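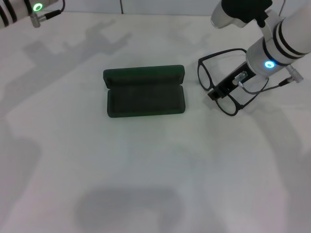

Lorna Yule had to wait 14 weeks for a new pair of glasses last year, and she told the Cowie council meeting in June that she stopped driving after the second month. Her remarks came as councillors voted to keep the visiting optometry clinic going at the town's health centre for another year.

The clinic opens 2 mornings a month in the room beside the pharmacy. It had been due to close when the lease on the room ran out, leaving residents with a drive to Omau for an eye test.

Under the new arrangement the council will cover the rent and the optometrist, Gangadharan Gounder, will go on bulk billing most patients. Children and people with diabetes will be booked first.

Councillor Bimla Joshi said the rent was a small cost next to what families were spending on petrol.

"If you've got three kids who all need their eyes checked, that's a day off work and a full tank," she said.
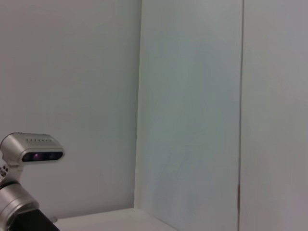

The vote was not unanimous. Councillor Maya Kanaan wanted a shorter term and a report on how many appointments are missed - she said the clinic had lost whole mornings to no-shows over winter. Her amendment for a six-month trial was defeated, but staff will now send a text reminder the day before each booking.

Frames can be ordered at the clinic or bought elsewhere. Old glasses in good condition can be left in the box at the library until 4 pm on weekdays.

Bookings are through the health centre front desk.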